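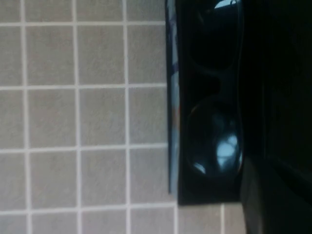 The wrist camera's view of the glossy black holder on gray tile, with the gripper close in at right.

Two Grippers, One Shiny Black Holder

Glossy black plastic is a wonderful way to ruin a robot's afternoon. It throws back whatever light is in the room, it hides its own edges, and to a small camera the bottom of a deep recess looks much the same as the side of it. So when we set out to compare two grippers on the same arm, with the same camera at the wrist, we picked a double-welled black holder as the main test piece and laid it on a tiled surface. I had a great time. The robot had mixed feelings.

The two contenders were the Vandar, a stiff parallel gripper with flat metal jaws, and the Rillow, which has softer fingers that bend a little as they close. Both bolt onto our arm with the same plate, and both take their orders from a Plindby controller, a plain box with one knob and a very loud fan. Swapping them takes a few minutes once you've lost the first screw and learned to keep a dish handy.

We ran 120 tries with each one. A try meant coming down beside the holder, closing on one long side, lifting it clear, holding it for 2 seconds and setting it back. If it slipped, tipped or never left the tiles, it counted as a miss. Over both sets we got 198 good lifts out of 240, and the split was closer than I'd guessed: 103 for the Rillow, 95 for the Vandar.

What surprised me was where the misses came from. I'd gone in thinking this would be all about grip, with the soft fingers hugging the plastic and the hard jaws skating off. There was some of that. But when I went back through the wrist video, most of the Vandar's misses began before the jaws had closed at all. The arm had simply lined up wrong.

Look at what the camera has to work with. The tile is lovely - flat gray squares, bright white grout, straight lines you could set a ruler by. Then you get to the holder and everything goes dark, except for a patch of pale blue glare down in one well. Our first edge finder loved that patch. It was the brightest thing on the whole part, so it kept grabbing on to it, and of course a reflection moves when the arm moves. The target would drift along with the gripper like a dog following a sandwich.

The fix was almost silly. We told the software to follow the grout lines instead and work out where they stopped. Where the white line ends, the holder begins. That gave us a clean side to aim for, and the glare could do as it pleased. I reran a short batch with the Vandar that evening and it felt like a different machine, quick and sure, with a nice little click as the jaws met the plastic.

The Rillow had been hiding the same problem. Its fingers have enough give that coming in a bit crooked didn't matter, they just bent and carried on. That's a real strength if your parts never sit quite where they should. It's also a good way to miss a camera fault for weeks.

There are things I'd change on both. The Vandar sits so close to the lens that it takes up a good slice of the picture on the right, and I'd like a longer camera bracket. The Rillow's fingers pick up dust from the tiles and need a wipe now and then. The mounting plate, made for us by a small shop called Ó Dálaigh, has been perfect and I have no notes.

By the time we packed up in January, the counter on the Plindby read 859 jaw cycles, counting all the warm-ups and the ones where I was just playing. For now the Vandar is back on the arm. Next up is a clear plastic version of the same kind of holder, and I can't wait to see what the edge finder makes of it.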